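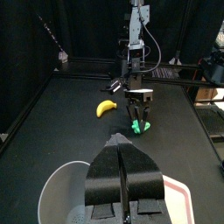
4. Setting up the till and card reader (canteen counter)

4 min read

Read this bit before you plug anything in. The till drawer, the receipt printer and the Umix card reader all have their own leads and they are NOT swappable even though two of them fit the same socket. Leads are tagged. Leave the tags on.

You will need: drawer key (hook 11 in the office), the float bag, one full receipt roll, the counter login card.

4.1 Powering up

1. Switch on at the wall. Then the printer. Then the till screen. That order.
2. Wait for the green light on the printer to stop blinking. Can take a minute or two first thing.
3. Screen asks for a counter number. Ours is 13. Do not pick "default", it sends the takings to the Carnby site and Sevim has to get them moved back.
4. Swipe the login card. If it beeps twice and nothing happens, swipe slower.
5. Take the card reader off its cradle and check the battery. Under half — put it back and use it on the lead for the morning.

Note: the till updates itself on Tuesday mornings. Screen stays blue and looks dead. Leave it. Pulling the plug in the middle means a call to Steseck and a day on the paper book.

4.2 Loading a receipt roll

1. Press the grey catch, lid pops up.
2. Lift out the old core. Bin it.
3. New roll in with the loose end coming off the bottom, towards you. Wrong way round it still feeds but prints nothing.
4. Pull out a hand's length, close the lid, tear off the spare.
5. Press FEED once. Paper should come out straight.

Caution: the tear bar is sharp. So is the edge of the cutter behind it. Do not poke at a jam with your fingers — printer off first, then open the lid and draw the paper out backwards.
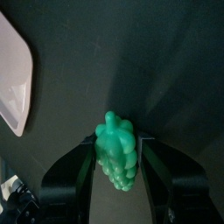

Catering & Front Counter Team — Güneş Community Kitchen

4.3 Fruit and small items keys

Fruit goes through on the second page of the screen, under the SNACKS tab. Grapes are sold by the pot, one price, dont weigh them. Bananas and apples are single items. Anything without a key goes through as OPEN ITEM and you type the price in pence, so 141 is one pound forty-one. No decimal point. People keep putting the point in and the till reads it as a separate line.

1. Tap SNACKS.
2. Tap the item once for each one sold, or tap, then the number, then X.
3. Check the total with the customer before you press CARD or CASH.
4. Wrong item? Highlight the line, press VOID LINE. Not VOID SALE, that clears the lot.

Note: children's portions have their own key now (since March). Do not use the staff discount for them any more.

4.4 Taking a card payment

1. Press CARD. Amount shows on the reader by itself.
2. Turn the reader to the customer.
3. Wait for APPROVED on both screens. Reader alone is not enough.
4. If the two screens disagree, write the time and amount on the pad and ask Jarrah or Yolanda before taking the payment again.

Reader says NO HOST: walk it nearer the office door, the signal is poor by the fridges. Still nothing after two tries, cash only and put the sign out.

4.5 Refunds

Supervisor key needed. Same day only at the counter, anything older goes through the office. Refund to the same card, never cash for a card sale. Staple both slips together and put them under the drawer tray.

4.6 Closing down

1. Last sale done, press END OF DAY. Print two copies.
2. Count the drawer down to the float. Everything over goes in the takings bag with one copy of the print-out.
3. Seal the bag, sign accross the seal, into the safe slot.
4. Reader back on its cradle. Check the charging light comes on.
5. Log out. Screen off, printer off, wall switch off.
6. Leave the empty drawer open overnight.

Caution: never close down with a sale still on hold. Look for the yellow tab top right. Held sales are lost when the day ends and there is no way of getting them back.

4.7 Error codes we get

E11 — lid not shut. Press down both corners.
E13 — drawer jammed. Usually a coin behind the tray. Use the key, slide the tray out.
E131 — lost link to printer. Push the lead in at both ends, restart the printer only.

Any other code, write it down and ring Volkan Akgül in the office. Weekends it's Tarık, number is inside the cupboard door.

Section 5 covers the order screen in the kitchen.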